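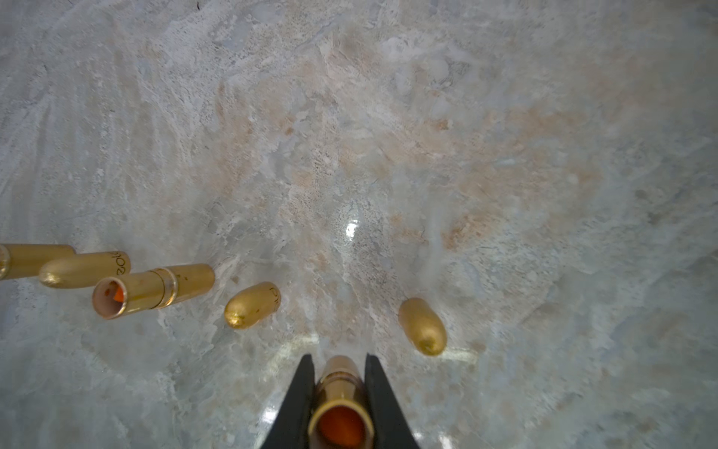
**Category: Visits / Shop-floor automation**

24/07/2021

I've been promised a machine that will tidy the make-up counter since I started in retail, so I went along to the Drultis open day at Jamenby with my arms folded. They were showing small-goods handling, meaning lipsticks and caps: the sort of thing a Saturday girl sorts without looking up from her phone. A tube held lengthwise between two flat fingers is a fair start. The caps lying about on shiny marble are the harder bit, because they're rounded, and anyone who has chased one across a counter knows what comes next.

Our guide was Eifion Pritchard, who was patient with me. I asked what a pair of arms would cost a shop like Harries, where I do the stockroom, and he gave me £1,455 for the parts — no fitting, no one to set it up, no one to come out when it sulks. I wrote that down and underlined the last bit.
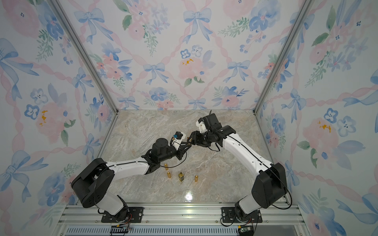

My own trade is counters, and the thing sales people never grasp is that putting stock out is the easy half. At Harries we have 40 testers on the main stand, and by closing they're all in the wrong places with the wrong lids on. Somebody has to match them up, wipe them and face them forward. So I looked at where things stood. Three gold cylinders and a little box shaped like a perfume bottle, upright in a loose diagonal, would get a new starter a polite word from me about straight lines. I'd want to see the wiping too, and there was no wiping on the programme.

I also asked about speed. Eifion said the software, which they call Oko, had been through 1,000 practice runs. Fine, but how many were good? He said he'd send me the figure. I'm still waiting.

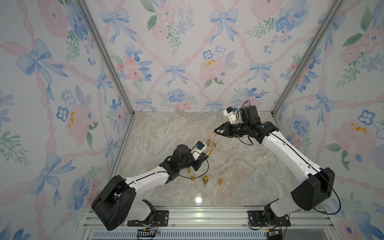 ## Would I have one?

Not this year. I'd like to see it do a full stand, lids and all, with a customer leaning over and moving things. Two arms on one small patch of floor is a lot of kit for a job I can do with one hand while answering the phone.

They're running another day in December and I've put my name down. Tea was decent, parking was £19, and the signs from the main road need sorting out.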